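Kitchens in Use, Handout 4: The Wet Zone
Notes by Ching-wen Kwan, 9/21/21

Right, this is the session where we finally get to sinks, which I've been looking forward to since the start of term (I know, I know). These notes cover what I said in class plus a few bits I ran out of time for. The reading is still the Darnum chapter on small shared kitchens, pages as listed on the course sheet, and you can skip the part on gas.

1. What I mean by the wet zone

I use it for the sink, the tap, whatever you wash with, and the stretch of worktop on either side where wet things get put down. Some books count the dishwasher too. I don't, mainly because half the kitchens we look at haven't got one, but if you do count it in your write-up just say so.

For the exercise, please take the zone as running 9 hand-widths either side of the basins. Yes, hands vary! Use your own and stick with it.

2. Worktop and wall

A pale worktop shows every crumb and tea ring. Students always put this down as a fault and I always argue the other way, as I'd much sooner see the mess and wipe it up. Have the argument with your partner before you settle on an answer.

On the wall it's the grout that needs your attention. Dark grout with white tiles is kind to a busy kitchen, and big tiles mean fewer lines to scrub. The sample board we passed round had tiles 200 mm high, if you didn't get that down.

Gloss doors are lovely to wipe and terrible for fingermarks, so look at whether the handles get used or whether people push the door by its face. Get your eye level with the door and look along it. You'll see.

3. Sockets and cords

Follow every cord from the plug to the thing it feeds. Does it cross the part of the wall you'd want to wipe? Does it hang where you'd be chopping? Sketch the line it takes, even badly. The Sondesberg group drew theirs in red biro and it was the clearest page anyone handed in last year.

4. Soap, and where it lives

My favourite bit. Plenty of kitchens have two soaps, one for hands and one for dishes, and they drift about. A dispenser fixed to the wall stays put and frees up the counter, while a bottle by the tap is easier to grab with a pan in your other hand. I like having both, with the bottle kept small.
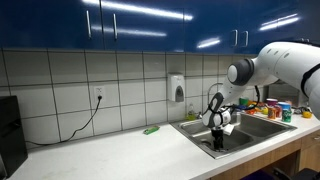 5. Double basins

One to wash, one to rinse, that's the theory. Watch what people really do with the second one (at Skerach it was mostly a place to leave mugs). Note which side gets used first and where the tap will swing to.

6. For next time

Draw one wet zone, your own or a friend's, from above and from the front. Mark the tap, the soaps, the sockets and anything lying on the worktop that doesn't belong to washing up. Add a short paragraph on one thing you'd move. Bring it on paper, please, as the projector in room 752 is still playing up. The Myung floor plans come in October, so hang on to your sketches till then.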